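Stokow Print House reopens in Dukulberg this December

DUKULBERG – We're back, and I couldn't be happier to write this one myself! After 7 months in a borrowed garage, Stokow is moving into the old Prieto bakery on the market square, and the doors open on a Tuesday at 7 in the morning, same as the bakery always did.

I've run this shop for 25 years and I still get excited about ink. The new place gives us room for wide fabric printing, a proper cutting table and a counter where you can sit down with your artwork and a coffee. We're also launching Clatatell, our first line of landscape prints on cloth, with 211 designs to pick from (my favorites are the sunsets, and yes, I know everybody says that).

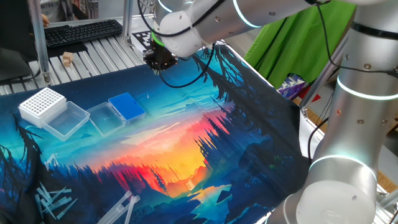
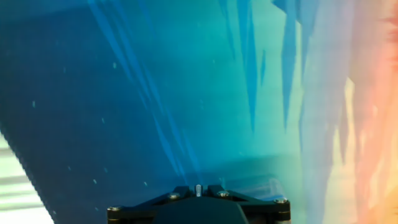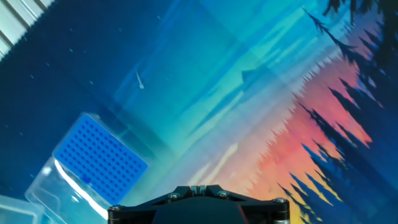 Blues running into warm sunset colors.

School and club orders go on as before, and prices stay put through the winter. If you left a job with us over the summer, bring your ticket and we'll find it – the shelves came over in order, mostly. Parking is behind the building, entrance from the mill side. Press visits are welcome any afternoon, just call the shop first.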